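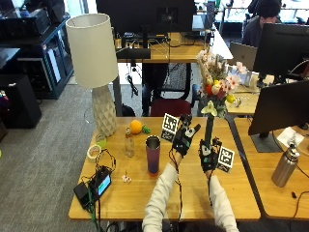
Sensor gloves and an artificial bouquet at the club's desks.

Chaiwat Ruangrit joined the Grovel robotics club in September and now leads its entry for the Citville student contest. His group of 6 is building up a set of 500 recorded tasks. "We pick things up, put them down, and save it," he says. "Flowers are hard. The stems are thin and you need to turn your wrist."

They meet on Saturday for 3 hours.

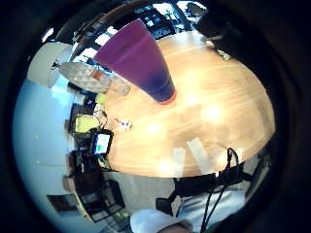 The purple cone on the table, with a small yellow-green ball nearby.

Thongchai Meesuk, who teaches the group, has seen 60 recordings so far. "Some we'll do again," he says. "I want slower hands."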